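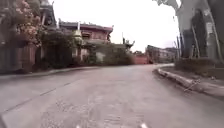
My mother-in-law lived two streets over for 30 years and swore the bend was sharper on the way home, wrote a reader signing as Clemance, when a few of these went up last June. I have tested this with groceries. She was right.

The gallery is a walk through a neighborhood, taken slowly, with no monuments in it. If you came for the cathedral, the Plistanness site has plenty of cathedral. I like pavement, curbs and whatever people decide to put between themselves and the street.

Concrete road, bending right. The paler band down the middle has been patched, and a thin dark seam wanders off toward the left as if it had somewhere better to be. I give seams like that more attention than is healthy.

Same road, the curb. There's a thin branch, or some bit of debris, lying on top of it. I have strong feelings about curbs as shelves: people leave coffee cups on them, gloves, once a full set of encyclopedias (I took volume 15).

Left side, the pink blossoms. They do more for the street than any amount of repaving would, and they bill less. The reddish upper floor farther along has a roof with corners that turn up slightly, like a hat worn by somebody expecting company.

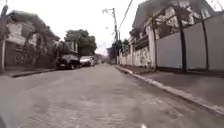
Walls that tall make a short errand feel like a long one, and the only cure is to walk on the house side, according to Ochoa, who left the remark under an earlier set and has not been back to argue. I've tried both sides. The house side wins for company, the wall side for thinking.

Straight street, white sky. Parked vehicles on the left, pale wall panels on the right with dark posts between them. Farther down, the wall gets blotchy and considerably more interesting.

The curb here is chipped and uneven along the edge. I find a perfect curb a little smug.

More streets are in the Drultedus set, including one with a staircase that I regret climbing. Comments are open. Curb opinions especially welcome.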